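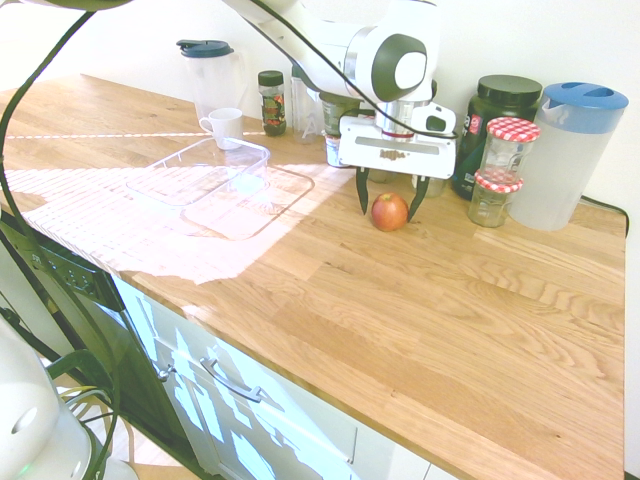 Red apple on a butcher-block counter

Wevley Community Help > Crafts with Kids > Dough and Clay

Salt dough ornaments puff up in the oven and crack a few days later

Posted by Simin Shojaei
23 August 2024
Viewed 3000 times

I run a craft table for my daughter's class and we are making salt dough ornaments for the fall fair. I did a test batch at home and most of them came out badly. I cut 19 shapes. By the time they came out of the oven a lot of them had domed up in the middle like little pillows, and a few had bubbles on top. I painted them anyway. Within a few days 7 had hairline cracks, mostly running in from the edge toward the string hole.

What I used: two cups all-purpose flour, one cup table salt, and a cup of warm water, kneaded until it stopped sticking to my hands. I rolled it out, cut it with cookie cutters and made the holes with a drinking straw. They went on a dark metal cookie sheet at 300 F for an hour. The tops felt hard so I took them out and put them on a rack by the window. I painted them that same evening with washable kids' paint and sealed them with a brush-on gloss from Nouri.

I didn't measure how thick they were. Some were thicker than others.

Things I'd like to know:
Is the oven too hot, or did I take them out too early?
Would air drying be better? We have a week and a half between making and painting.
Is the recipe itself wrong? I have seen some with oil and some with cornstarch.

The kids are six and seven so I can't make it too fussy. Thanks.

Kanako Hosoda

Your recipe is fine. It's the same 2-1-1 I use. The oven is too hot.

At 300 the outside sets before the water in the middle has gone anywhere, so it turns to steam and pushes the top up. Drop it to 200 F. If your oven goes lower than that, use the lower setting. Plan on two to three hours for shapes a quarter inch thick, and flip them halfway through. They should not change color much. If they are going tan at the edges, it is still too warm.

The cracks are a separate problem but they come from the same place. A piece that is hard on top can still be soft inside. It keeps drying on your shelf, the middle shrinks, and the outside can't move with it. Sealing it the same day makes that worse, as the damp has no way out except through a crack.

What I would change:

Roll it to an even quarter inch. Put a paint stirrer on each side of the dough and run the rolling pin along the tops of them. Six-year-olds can do this without help.

Knead longer than you think you need to. Ten minutes for a batch that size. Then put it in a bag and leave it for twenty minutes before rolling.

Keep the string hole at least half an inch from the edge. The thin bit above the hole dries first and that is where your cracks are starting.

Use parchment and a light-colored sheet if you have one. Dark metal browns the bottoms.

When the time is up, turn the oven off and leave them in there with the door shut until they are cold. Don't put them by a window. Wait a full day before painting, and let the paint dry overnight before you seal. Seal the back and the edges too, including the inside of the hole.

If you aren't sure one is dry, press the middle of the back with your thumbnail. If it dents, it goes back in.

On the add-ins, a tablespoon of oil makes the dough nicer to handle but the paint doesn't grip as well. Cornstarch in place of some of the flour gives a smoother, whiter surface. Neither one will fix puffing.

Afshin Rashti

just air dry them, never had one puff. takes forever though, and mine curled up at the edges one time. flip them every day

also don't let the dog near them, that much salt is really bad for dogs

Nasrin Parsa

I agree with Kanako on the temperature. With a week and a half to work with, you could do both. I do this for the Kestutham library table every February. The children cut the shapes and I leave them on a wire rack for two days, turning them morning and night. Then they get an hour and a half in the oven at 200 to finish. Very few crack, and it ties up the oven for less time, which matters if you have a whole class worth of them.

Check that you are not using self-rising flour. I know you wrote all-purpose, but if the parents are sending in ingredients, somebody will send self-rising, and those will puff at any temperature.

For bubbles on top, prick them with a pin before they go in. Small cracks on the finished ones can be filled. Mix a little flour, salt and water to a paste, rub it in with a finger, let it dry and paint over it. If the piece is already sealed, use white glue in the crack and touch up the color.

Simin Shojaei

Thank you both, and Afshin too. I did another half batch at 200 with the paint stirrers and they are flat. I'm waiting until tomorrow to paint. I'll go with the two days on a rack for the class ones and bring the flour myself.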